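Prakthorpe Folds: hand-held gripper recordings of clothes and bedding
Data card and README, second release 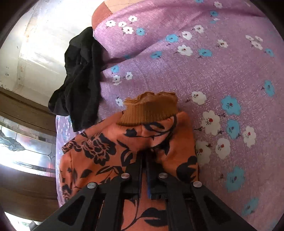
Danai Vlachopoulos, Okville
Last edited February 10, 2022

What's in it

Prakthorpe Folds is a set of 390 short recordings of people handling clothes with a hand-held two-jaw gripper. Each recording covers one go at one garment: pinching it, lifting it, turning it over, folding it or moving it to another spot. We made it to teach a learning system how to pick up soft things from soft surfaces, and I'm really pleased with how varied it has become!

Most of the recordings come from ordinary homes in Okville and Trolier. Beds, sofas and ironing boards all turn up, with whatever sheets and throws the household already had on them. Patterned on patterned is the hard case and my favourite one. A floral garment on a floral sheet gives a model very little help in working out where one cloth stops and the next begins, and we asked for plenty of it.

The camera sits on the gripper and has a very wide lens, so the picture is round with dark corners. Please don't crop to the inner square before training. The outer part often holds the only view of a sleeve or a hem, and our first baseline got noticeably worse when we cut it off.

How the files are laid out

One folder per recording. Inside you'll find the video, a table of jaw openings against time, the path of the tool, and a short text note typed by the person holding it. The notes are uneven. Some say "top, by the band, fold in half" and stop there, others go on for a paragraph about a stubborn cuff. I've left them as they were, apart from fixing spelling – they're good fun to read and quite useful as labels.

The split is by household, never by recording, so no home appears on both sides:

train: 228 recordings
validation: 57 recordings
test: the rest

Grasp labels

Every closing of the jaws has one of these labels:

edge – the tips take a hem, cuff or waistband
fold – the tips press into a ridge or crease away from any edge
flat – the tips pinch up cloth that was lying smooth
miss – the jaws close and the cloth stays where it was
double – the garment and the sheet come up together

"Double" is rare but worth a look if your model is too keen on pushing down. The labels were given by watching the whole clip, so a single still may not be enough to tell a fold from a double.

Known problems

Bright windows and shiny surfaces near the bed wash out part of the picture in some clips. Dark clothes in dim rooms lose nearly all their creases.

In 6 recordings the clock for the jaw table drifts away from the video. They're listed in drift.txt and the loader skips them unless you tell it otherwise.

The tool path jumps when someone swings round quickly. Kokkinos, our cleaning script, smooths the small jumps and flags the big ones. It can be too eager with fast folds, so the raw path is kept alongside the cleaned one.

There are far more tops than trousers, and hardly any socks.

Adding your own

Yes please! Start with the jaws open, keep the garment in view before you reach for it, and let go fully before you stop recording. Leave the bed as it is, creases and all. Check for faces, letters and phone screens before sending anything in. New clips will be gathered up for a third release in March, and trousers are especially welcome.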